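Ironing khakis – worth it or not?
Posted by plondent, 8:50 pm, December
Print this thread | E-mail this thread

plondent: I wear khakis to work and I'm sick of ironing them. Does anyone just fold them warm and call it done? My iron is dying and I don't want to buy another.

tirkby_2: I quit ironing years ago. Take them out of the dryer after eight minutes, pull the seams straight and hang them by the cuffs.
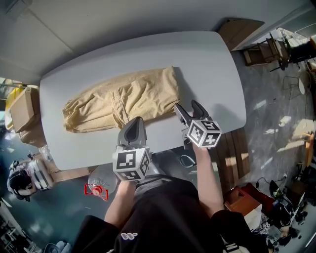

Khakis on the table, in loose folds.

yule300: Disagree. Hanging does nothing for the pockets. You need steam – roughly two passes a leg.

tirkby_2: Mine look fine at the office.

plondent: I'll try the cuffs first. A steamer is $50 at Predulham and I'd rather not.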